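Dishwasher drawer leaves everything gritty, landlord says "that's how they come"
Kitchens & Appliances > Dishwashing
Posted by skokham_tenant

I moved into a rental in February and inherited a drawer-style dishwasher of the kind that pulls out like a filing cabinet. I was thrilled for about a day and a half. Everything that goes in comes out wearing a fine tan grit, like it spent the weekend at the beach without me. Glasses are the worst. Bowls collect it in the little ring on the bottom.

What I've done so far: switched from powder to tablets, switched back, ran it empty with a cup of vinegar, ran it empty with nothing, and spoke to it firmly. I also bought a 14 dollar bottle of cleaner that smelled like a lemon's funeral. 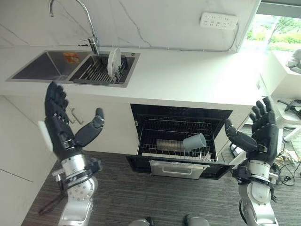 My landlord came by, opened it, closed it, and announced that drawers "just do that." I pay enough rent that I'd like a second opinion. Is there a filter I should know about? There's no manual, and the label inside the drawer has worn off, so I can't look up the model. The cycle takes 44 minutes on the normal setting, if that helps anybody. I'd rather not call a repair company, as the one I phoned (Torkance Home Service) wanted 174 dollars to walk through the door.

4 replies hidden as off-topic. Show best replies first.

Gualtiero Pagano
Member, Ait Brahim Street Tool Library

There's a filter. There is always a filter, and the landlord always knows less about it than the dishwasher does.

Pull the drawer all the way out and lift the rack. In the floor of the tub you should find a round or squarish cover over the drain. On most drawers it twists or has a tab you squeeze. Take it out, keep track of which way it faced, and hold your breath. Mine had rice in it that predated my marriage.
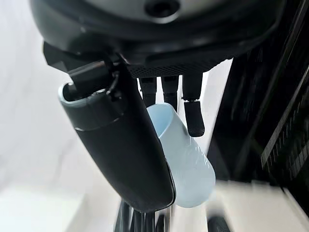
Wash the filter under a warm tap with dish soap and an old toothbrush. Go over both sides, and don't use wire wool or a knife point, however personal it gets. If yours has a fine screen, give that most of your time. The holes can be tiny, like the dotted mesh strip along the charcoal housing up there, and a film of grease over holes that size will seal them as well as tape would. Hold it up to a window when you think you're done. If you can't see daylight through all of it, you're not done.

While it's out, wipe the well it sits in with a paper towel. Look for broken glass first. Then refit it, make sure it locks, and run a short cycle with the drawer empty. A filter that isn't seated lets the grit go right past it and back onto your glasses, so if the first wash is still sandy, check that before you blame anything else.

Do it once a month. I do mine when the rent is due, so that the bad feelings are all on one day.

dot_in_oltura

Seconding the filter, but also look at the spray arm. Mine lifted off after a quarter turn and rattled like a maraca. Poke the holes out with a toothpick and rinse it backwards.

If the grit feels chalky instead of sandy it could be hard water. The test strip I used here in Oltura read 400 and my kettle looks like a cave. In that case you want dishwasher salt if the machine has a place for it, and rinse aid if it doesn't.

brickandmop

just wash them by hand, takes ten minutes

skokham_tenant

Update for the next person. Filter located. It had a twist tie, a piece of foil and most of a popcorn kernel in it, none of them mine. Two loads since and the glasses are clear. Bowls still have a little in the ring, so the spray arm is tonight's project. I sent the landlord a picture of the popcorn and he replied with a thumbs up.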